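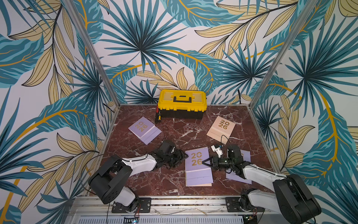
Dwight Hawthorne wrote in to say that his pair of arms drifts toward the rail after a few hours of running, and that re-zeroing only holds until the next morning. He wanted to know whether he should be replacing servos.

Probably not yet. Check the mounting and the cables first. What follows is the order we use on the two-arm calendar cell at Starnwood, last revised 9/25/22.

Before you start

Park both arms, stop the program and switch off the supply. Support the forearm with one hand when the power goes, or it will drop onto the table. You need a hex key set, a small Phillips screwdriver, a soft cloth and the Flindik setup sheet for your cell.

Step 1. Base plates

Try to rock each base by hand. If it moves at all, loosen the plate screws, push the plate square against the rail and tighten in a cross pattern, a little at a time. Do the second arm even if it feels solid. Diane Morin found a plate in June that passed the rocking test and still shifted as soon as the arm reached for the far corner.

Step 2. Cables

Move each arm slowly through its full reach with the power off and watch the cable at the wrist. It should never go tight. If it does, open the nearest clip and feed some slack through. Keep the loop clear of the jaws. A cable that pulls on the wrist looks exactly like a bad servo in the logs.

Step 3. Fingers and wrist camera

Wipe the fingertips and the lens with a dry cloth. Check the bracket screws, then power up and open the wrist view. Both fingers should show along the bottom with the work between or under them.
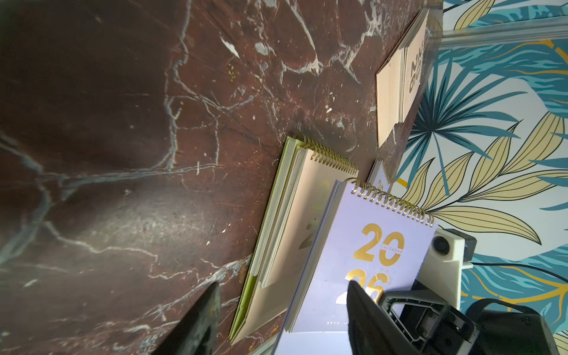
Wrist view over the calendars, both fingers showing.

If one finger is missing from the view, the bracket has turned. Loosen it, straighten it and look again before you touch any software setting.

Step 4. Zero the joints

Bring each arm to its rest pose and run the zero routine from the base outward. Our sheet lists 14 checks for the pair. Write down the raw value for each joint as you go — the left shoulder on ours reads 627 when it is right, and yours will have its own number.

Step 5. Test approach

Put one calendar flat on the table at an angle and lower the open gripper toward it at slow speed.
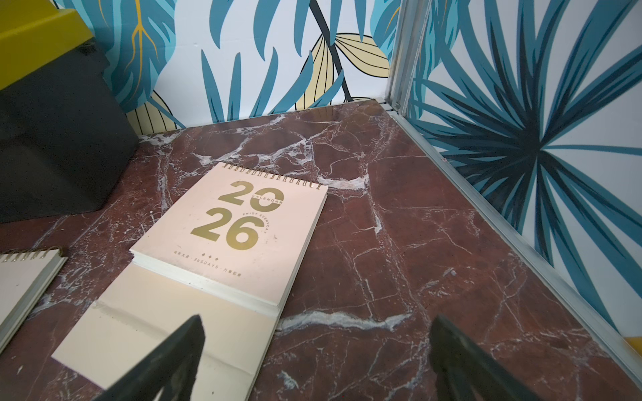

Stop short of contact and compare the gap on either side. An uneven gap usually means the wrist roll is off by a degree or 2. Correct that joint alone and repeat. Don't go back and re-zero the whole arm, or you'll lose your reference.

Step 6. Clearance between the arms

Stand a calendar up in the front middle, between the bases, and run each arm past it separately. Then run both together at the lowest speed with your hand on the stop.

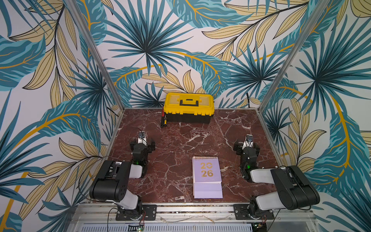
If the elbows come close to anything on the way out, lower the joint limit and save it under a new name. The Van Leeuwen template we started from had limits that were too wide for a table this size, and Trodport shipped the same file with theirs.

Once both arms pass, run the normal program for 122 cycles and read the joint values again. Anything that has moved goes back to Step 1. If the plates are tight, the cables have slack and the same joint still drifts, then order the servo.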